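Flomow Materials Library: README

Last revised: Tuesday, October 16, 2018

Contents

Flomow is a library of tiling surface materials for interior rendering. It covers floor and wall tile, timber, plaster and plain painted finishes. Each material is supplied as a set of maps and a short text file giving its physical size. The library holds more than 400 materials in 13 groups.

Source data

Base colour maps in the tile and timber groups come from flatbed scans and were made seamless by hand. Plaster and paint are procedural and were baked at a fixed size. The Đồng group (aged copper and bronze) was added in July and has not been through the full colour check. Treat its base colour values as provisional.

File layout

Every material has its own folder, named by group and number. Inside are:

base colour, 8-bit, sRGB
roughness, 8-bit, linear
normal, 16-bit, linear, green channel up
height, 16-bit, linear (tile and timber only)
size.txt, width and height of one repeat in millimetres

Load roughness, normal and height as linear data. Loading them as sRGB makes surfaces look too smooth and gives false shading along grout lines.

Scale and repeat

Set the repeat from size.txt and not by eye. Tile maps contain whole tiles only, so a wall whose length is not a multiple of the repeat will end in a cut tile. Where two walls meet, offset the second wall by the remainder of the first if the courses are meant to run through the corner.

Mottled tiles need a large repeat. The colour varies from one tile to the next, and on a long wall the eye picks out a recurring patch quickly. Maps in this class use a block of 14 by 14 tiles. Random rotation can be switched on per tile, but leave it off for any tile with a directional glaze.

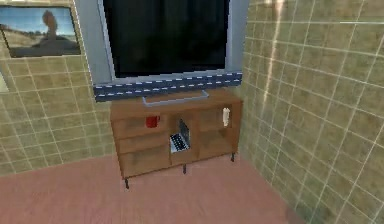
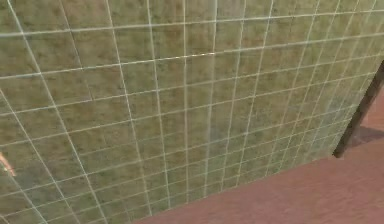 Rendered interior with tiled walls.

Filtering

Thin grout lines shimmer at shallow angles if mipmaps are missing. Build the full chain and use anisotropic filtering. The Foltmont exporter drops the lowest two mip levels by default; turn this off under output settings.

Normal maps should be renormalised after each mip step. The supplied script does this, but most general image tools do not.

Known problems

Height maps in the slate group are clipped at the top end.
Two timber materials share a base colour map by mistake. The second will be replaced.
Skondden scene files written before version 2 ignore size.txt and fall back to one metre.

Licence

Free for teaching and non-commercial use. Rendered output may be published without a fee. The maps themselves may not be resold or repacked, in whole or in part.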